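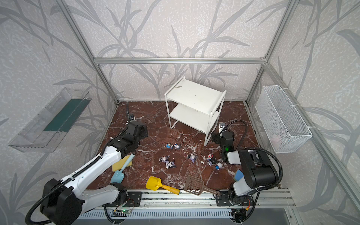 Gray leaf wallpaper, red-brown marble, white cart.

06/04/2024

I finally got into sourdough rye and I can't shut up about it! My neighbor Olesia Dovhaniuk gave me a jar of her starter, and I have baked with it every weekend of the spring (my freezer is full, come and get some).

Rye is a different animal from wheat. You don't knead it, you just stir it like thick mud and scrape it into the pan with a wet spoon. I use 100 grams of starter, feed it the night before, and leave it by the stove. By morning it smells like green apples and the whole kitchen wakes up with it. I love that smell so much.

My first two loaves were gummy in the middle. Rebecca Mazza told me to stop cutting them warm, and wow, was she right. A full day wrapped in a towel and the crumb slices clean, and the flavor gets deeper and a little sweet. Now I bake on Saturday night so I can't cheat at dinner.

Caraway or no caraway? I go back and forth. Illia says always, and he puts in so much that you find seeds in your teeth until Monday.

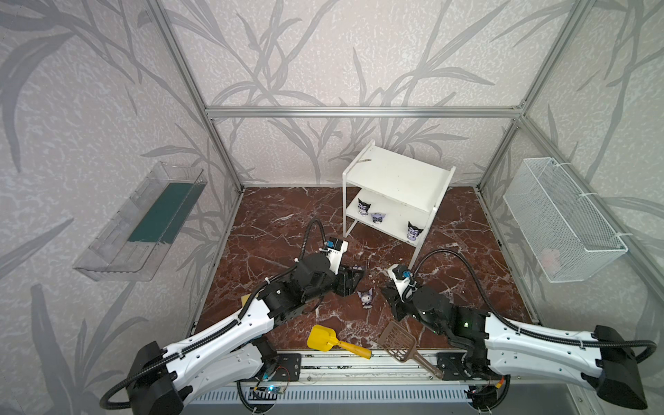
What I'm baking next

A darker one, with molasses and 80 grams of toasted sunflower seeds. Olesia's mother scalds part of the flour with boiling water first and I really want to try that too. If you have a pan size you swear by, leave me a comment!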